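Flestness Calls for Tougher Reporting Rules on Simulated Robot Tests

Trade group says a pass mark earned in a virtual kitchen tells buyers too little

For release in August

Flestness, the trade group for companies that buy and install kitchen automation, today published a draft code of practice on how simulated test results should be reported. The group says too many suppliers quote success rates from simulation as if they were safety evidence, and it wants the habit to stop before the numbers start turning up in purchase contracts.

The draft was prompted by a review of 35 supplier claims submitted by members over the past year. Only 7 stated clearly that the tests had been run entirely in software. Several promised "100 percent task completion" without saying what the task was, how often it was tried or what counted as a failure.

"I have no quarrel with simulation. I have a quarrel with a sales deck that says 100 percent and leaves the word 'simulated' for the footnotes," said Otis Lindqvist, who chairs the Flestness working group on standards. "A dropped knife in software costs you a restart. We would like to know what it costs in a kitchen with a cook standing next to it."

Under the draft, any published result would have to name the simulator and its version, list every object on the work surface, and give the number of failed attempts alongside the successes. Tasks with blades would be reported separately from tasks with cups, cans or spoons. A supplier could not fold the two into a single score.

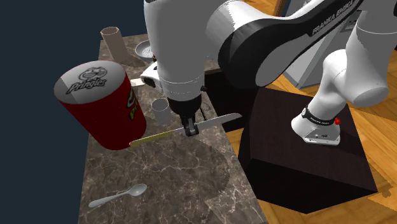

The code also asks for 2 sets of figures wherever a product is offered for sale: one from simulation and one from physical trials on the same arm and gripper. Where physical trials have not been done, the supplier would have to say so on the first page.

Members are split. Oyelaran, which installs equipment in hospital kitchens, backs the draft in full. Clotelis has objected that physical trials would slow smaller suppliers down. Lindqvist said the working group had heard that argument before and was still waiting to see figures behind it.

Flestness does not certify products and the code would be voluntary, a weakness the group concedes. Members will be asked to cite it in their tenders.

Comments on the draft are open to members and suppliers through the Flestness office.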